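3.2 Folding surfaces and the handling of knitwear

The households in the Rustero study did their folding in many places, and few of these had been set aside for the purpose. Diaries kept by the participants named kitchen tables, ironing boards, the tops of chest freezers, the arms of sofas and, most often, the bed. The present section deals with the bed as a work surface and with the effect of its coverings on the folding of knitted garments. Woven shirts and trousers are treated in Section 3.3, and towels and other flat goods in Section 3.4.

Earlier writing on domestic laundry has tended to treat folding as the last and least demanding step in a sequence that begins with sorting. Asamoah's handbook for home economics instructors, which remains in use in the districts where our interviews took place, gives four pages to the choice of a wash cycle and a single paragraph to folding. That paragraph assumes a table of standing height with a smooth, firm top. None of the households in our sample worked under those conditions for the whole of a session. Even in homes with a suitable table, the table was commonly in use for meals or schoolwork at the hour when the laundry was brought in.

The bed offers an area large enough to hold several stacks at once, and it is usually close to the drawers or shelves where the garments will be stored. Against this, it is low, it yields under the hand, and its surface is rarely uniform. A made bed may present two or more fabrics to the person folding - a quilt or spread, a turned-back sheet, a blanket laid across the foot - and each of them holds a garment differently. Participants seldom raised this point without prompting. When asked directly, however, most were able to say which part of the bed they preferred and which part they avoided. 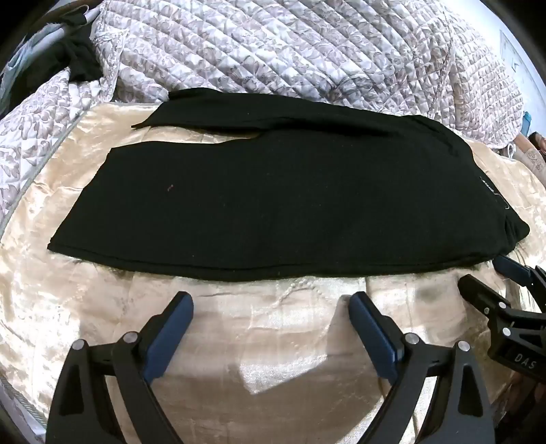

Figure 4. Dark knit garment folded flat on a satin sheet, with a quilted bedspread beyond it.

Knitted garments are sensitive to the surface beneath them in a way that woven garments are not. A knit stretches when it is drawn across a fabric that grips it, and it slides when it is laid on a fabric that does not. Satin falls into the second group. A long, flat fold can be made on it with little effort, but participants reported that the layers would not stay in line while the second hand was being moved. Figure 4 illustrates the result that we scored as "long fold, edges open": the main panel lies flat and tapers slightly toward one end, the lower corner at that end has curled under into soft creases, and the narrower band along the top edge leaves a small gap through which the satin shows. The sheet itself is wrinkled, so that the garment has no level base. Under the Skilell scale, which rates a fold from zero to four on the agreement of its edges, a curled corner lowers the score by one point and an open gap between layers by another.

Quilted spreads gave a different set of difficulties. The stitched ridges hold a knit in place, and several participants described this as helpful when folding in sleeves. The same ridges make it hard to smooth a garment with the flat of the hand, and small creases are pressed into the underside with each pass. Of the 30 participants interviewed, 14 said that they moved to a different part of the bed, or turned back the spread, before starting on sweaters. The remainder used whatever surface was uppermost. We found no clear link between this choice and the amount of laundry handled in a week.

Color also affected the work, although it was not part of the original interview schedule. Dark knits show lint readily, and a pale surface below them does not help the person folding to find it, as the lint lies on the garment and has to be seen against the garment. Participants who removed lint at all did so at one of two moments: before the first fold, when the whole front was exposed, or after the last, when only the outer panel could be reached. The second practice was quicker. It left lint on the inner faces, where it was noticed only when the garment was next worn.

Sleeves were the most frequent source of uneven folds on every type of surface. The method taught in the Flivberg extension course, in which both sleeves are laid across the back before the body is folded, was known to a minority of participants, and fewer still used it at home. The more common habit was to fold the body lengthwise first and to lay the sleeves along it afterward. This produces a long, narrow shape suited to a shallow drawer or to hanging over a rail, but it leaves the sleeves free to shift when the garment is lifted. On satin the shift could begin before lifting, when the person reached across the bed for the next item.

The height of the bed was mentioned in connection with fatigue. Participants who folded while standing tended to shorten the final steps, and corners were left as they fell. Those who sat or knelt beside the bed took longer over each garment and corrected more edges. These observations rest on self-report and on one observed session per household, held in the evening in most cases, and they should be read with that limit in mind. A second round of visits in June covered the same tasks on a firm board placed over the bedding, and its results are given in Section 4.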